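Clock offsets, again

I spent most of this week on a bug that I thought I had fixed in February, so I am writing it down properly this time.

Some background. Rakena is the small set of tools I keep for turning hand-held gripper recordings into something a policy can be trained on. It reads the head camera, the poses of the left and right grippers from their marker plates, and the jaw widths, and it puts them all on one timeline. Then it writes out episodes. Mitali Mridha does the training side and only ever sees the episodes, so if the timeline is wrong she gets odd behaviour and has to come and ask me why.

What she had this time was a policy that closed its left jaw too early. The right one was fine. She sent me a list of 7 episodes where it showed up clearly in the data, and asked whether the left gripper was faulty.

The gripper was fine. The jaw width stream for the left side was stamped when the message reached the computer, and the pose stream was stamped when the picture was taken. On the right side both were stamped the same way. I had changed one driver in February and not the other. The messages on the left also came in batches, so the error wasn't a steady offset that you could spot by eye in a plot. It wandered.

I first tried to fix it by cross-correlating jaw width with gripper speed. People slow down before they close the jaws, so there should be a nice dip to line up with. It works on long episodes with a lot of picking up and putting down. It's hopeless on short ones, and most of ours are short. I gave up on that after a day.

The second attempt was duller and better. The jaw sensor has its own counter, which I had been throwing away. I now keep it, fit a straight line between counter and arrival time over the whole episode, and use the lower edge of the points, where the delay is smallest. Angus McPhee suggested the lower edge part. I had been using the average, and the batches were pulling it late.
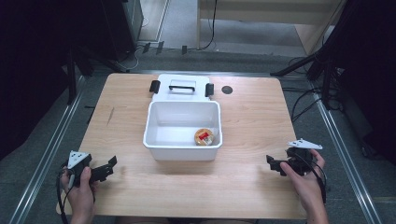
After that I ran the new code over everything we had. There were 725 episodes in the set, and 395 of them had a left jaw stream that moved by more than one camera picture. That was more than I expected. The rest either barely changed or had too few messages to fit a line, and for those the tool now stops and says so. Before, it would carry on with whatever it had.

I've also added a check that compares the left and right streams at load time and refuses to mix two kinds of timestamp. It is a short function and I should have written it in the first place. The field that says which kind you have is now required, so old files need converting before they will load. The converter is in the same folder as the others.

Mitali is retraining on the new episodes over the weekend. I don't know yet whether the early closing goes away completely, as there may be some of it in the way we hold the grippers open before a grasp.

Next on my list is the viewer, which still draws the left and right jaw widths in the same colour.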